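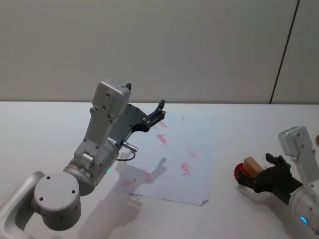
Arm with two-finger gripper at the white table.

Endoscope Reprocessing Room: Inspection Checklist with Comments
Otport Day Surgery, lower level
Inspected by: Consolacion Catacutan
With: Jerome Magbanua, reprocessing lead
Date: November 7, 2021
Marks used: OK / Fix / Not checked

Section A. Receiving and leak testing

A1. Scopes arrive in closed, labeled transport bins. OK
A2. Time of end of procedure written on the tag. Fix
Comment: Two tags had the room number but no time. Without a time the tech cannot tell if the scope is inside the limit for manual cleaning. Jerome will speak to the procedure nurses.
A3. Leak tester on site and in date. OK
A4. Leak test result logged before the scope goes into detergent. OK
Comment: Log is neat. Initials are hard to read on the October pages. Please print them.

Section B. Manual cleaning sink

B1. Fill line marked on sink. OK
B2. Detergent dosed by pump, not by eye. Fix
Comment: Pump on the left sink sticks. Staff were topping up from the bottle. Work order is in with Finbarr Phelan. Use the right sink only until it is repaired.
B3. Brushes single use and right size for the channel. OK
B4. Eye wash reachable in a straight line from the sink. OK
Comment: The linen cart was in this path at the last inspection. Path was clear this time.
B5. Face shields, long gloves and gowns stocked. OK
Comment: Large gloves are low. Reorder.

Section C. Automated reprocessors

C1. Minimum strength of disinfectant tested every cycle. OK
C2. Test strips in date, bottle marked with the day it was opened. Fix
Comment: One open bottle had no date on it. Thrown out during the inspection.
C3. Cycle printouts kept with the scope record. OK
C4. Filter change log up to date. OK
Comment: Machine 2 counter read 1,166 cycles. The site limit for this filter is 3,000.
C5. Correct hookup chart posted for each scope model. Fix
Comment: The chart for the Jandska scopes is the old one. It leaves out the water jet channel. Manolis Makris has the new chart and will post it and take the old one down.

Section D. Drying and storage

D1. Channels dried with filtered air before hanging. OK
D2. Scopes hang straight and do not touch the cabinet floor. Fix
Comment: The long colonoscopes touch the floor of cabinet B. Move them to cabinet A, which has the higher hooks.
D3. Cabinet doors close fully. OK
D4. Hang time labels present. OK
Comment: 9 scopes in storage, all labeled.
D5. Borescope check of channels on the sampling plan. Not checked
Comment: Borescope was out on loan to Flellovport. To be done at the recheck.

Section E. Staff and records

E1. Competency forms signed for every tech on the roster. Fix
Comment: Nestor Estrella's form is complete but has no assessor signature.
E2. Recall steps known. OK
Comment: Asked two techs to find every patient linked to one scope. Both found the list in the binder and the computer record, and the two lists matched.
E3. Spill kit sealed. OK

Follow-up

All items marked Fix are due within 30 days. B2 and C5 come first. Send photos of the posted chart and the repair slip to C. Catacutan. Item D5 stays open.

Received by: J. Magbanua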